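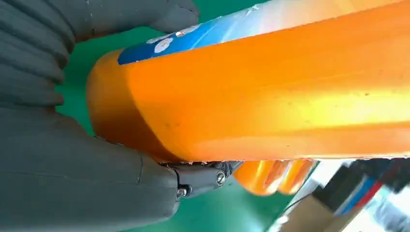 Soft gripper loses pressure mid-lift, vendor blames my bottles

Praltach sold us this gripper on the promise that it would hold anything under its limit. On a glossy orange bottle like this one, with the ribbed fingers curled right round it, the grip lets go at cycle 218, or 95, or 13. No alarm, and the controller still reports "holding". They say the plastic is the wrong colour for the sensor. I doubt it. Has anyone had a straight answer?

Asked Dec 25, 2021

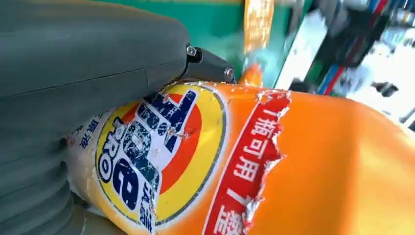

I've already swapped the air line and slowed the arm. Same result.

2 answers

Colour has nothing to do with it unless your sensor is optical, and I'd want to see that in writing. "Holding" on ours only meant the valve was open — it never measured a thing. Fit a pressure switch at the fingers and wire it to the stop. Keep people out from under it until then.

Try the Ova firmware, fixed mine. Ran 300 cycles no worries.

Comment: 300 cycles proves very little if it can fail at 218.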